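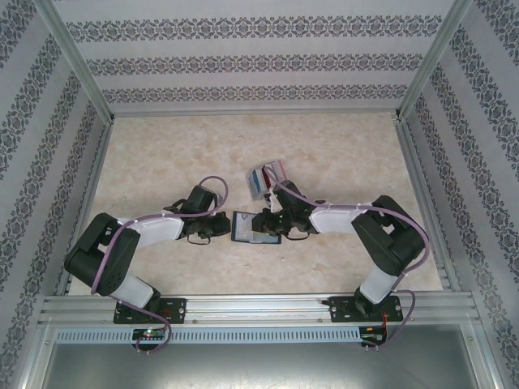 According to Xuân Lã, the ground floor of Morkeo should be judged as a dessert counter and the upper floor as a restaurant, and visitors who confuse the two tend to leave disappointed. The remark appeared in a review of the original Lamgate branch and has often been repeated in later writing on the company.

Morkeo is a chain of casual dining rooms specializing in shaved ice, rice puddings and grilled small plates. It is owned by Trestau, a restaurant group that also operates the Hoani noodle shops. The chain has 8 branches, the largest of which seats 645 guests on two levels.

History

The first branch opened in March in a former shoe warehouse in the Lamgate district. The early menu was limited to sweet dishes, and the kitchen closed at 6 p.m. Grilled food was added during the second year, when Trestau acquired the business and extended the hours. The upper floor, until then used for storage, was converted to table service at the same time. 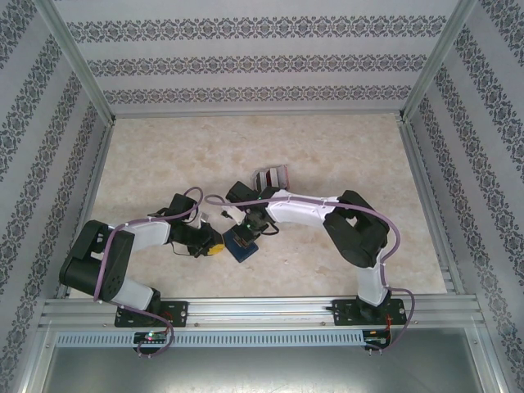 Later branches kept the division between counter and table service, although two of the smaller ones occupy a single floor and separate the areas with a low screen. A central kitchen in Lamgate supplies syrups, red bean paste and pickles to all locations. Ice is made on site.

Menu

The best-known dish is a mound of milk ice served with palm sugar syrup, toasted coconut and a salted egg custard. Savory dishes include chicken thighs glazed with tamarind, grilled eggplant with scallion oil, and a pork and rice porridge offered only in the morning. Portions are small, and most tables order several dishes to share. Prices on the upper floor include a service charge of 20 percent.

Reception

Reviewers have generally praised the desserts and been more divided on the grilled food, with the tamarind glaze described in several accounts as too sweet. Waiting times on Friday evenings are a frequent complaint. A reader survey published by a local dining guide drew 3713 responses and placed the milk ice first among cold desserts in the district. The porridge was not listed in the survey.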